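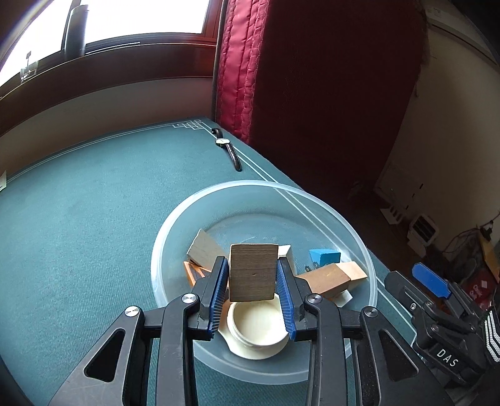

About Us

Welcome, and thanks for stopping by our little corner of the internet. We're Bellico, a family language school on the second floor over the old shoe shop on Josach Street, and if you've ever walked past on a summer evening with the windows open you have probably heard a room full of grown adults arguing cheerfully in Italian over who ordered the soup.

We've been teaching languages for 19 years now. It began as one evening class in conversational Italian, held on Wednesday nights in a borrowed room with folding chairs and a radiator that knocked whenever anybody tried the subjunctive. People kept coming back, and then they brought their sisters and their neighbors, and after a while somebody asked whether we could do Slovak too (her grandparents had come over from a village near Žilina and she wanted to read their letters). We said we'd try. That class is still going, and a couple of the original students are still in it!

These days we teach 5 languages: Italian, Slovak, Spanish, Portuguese and German. Classes are small, never more than seven people, and that goes for the popular Spanish beginner group as well, even in January when the waiting list gets long and we're sorely tempted to squeeze in another chair. We tried bigger groups once, years ago, and the quiet ones stopped talking. We'd much sooner open a second class on another night.

How we teach

You'll speak on your first evening. It might only be your name and what you had for lunch, but you'll say it out loud to another person and they'll answer you. We do use a textbook, and there is grammar, and yes, there is a little homework, though our teachers are all fairly forgiving people who have left their own homework on the bus at one time or another. Most lessons have a break in the middle for coffee, and the rule about not using English during the break is taken more seriously in some classes than in others.

Children's classes run after school and on Saturday mornings, with songs and games and plenty of moving around. Parents are welcome to wait in the front room, where there's a sofa and usually a kettle on.

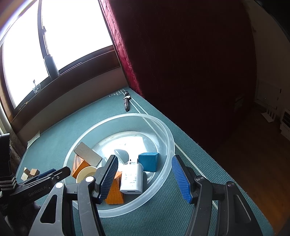

Do I need to know any of the language before I join?
Complete beginners are welcome in every language we teach, and new beginner groups start in September and January. If you already know a little, come in for a short, friendly chat with a teacher and we'll find the group that suits you.

The Šimko Room

Our lending library lives at the back, in what we call the Šimko Room, after the bookshop that closed down and let us have its shelves for the price of carrying them up the stairs. There are 1,803 books in the catalog at the moment, from picture books to some very thick German novels that go out more often than you'd think. Any student can borrow from it, and former students can too. Please do bring things back when you're done, as the Portuguese detective stories have a habit of wandering off mid-series.

Skasance

Once a year, in late spring, we put on Skasance, our evening of stories and songs. Every class gets up and does something. We've had poems, a puppet play, a recipe read aloud with great feeling, and one year a very long joke in Slovak that half the audience waited through politely and the other half could hardly sit still for. Everyone brings a dish. Families and friends are invited, and so are you, even if you haven't signed up for anything yet.

Come and see us

The office is open weekday afternoons from three until the last class goes home. Ring the lower bell, the upper one belongs to the dentist.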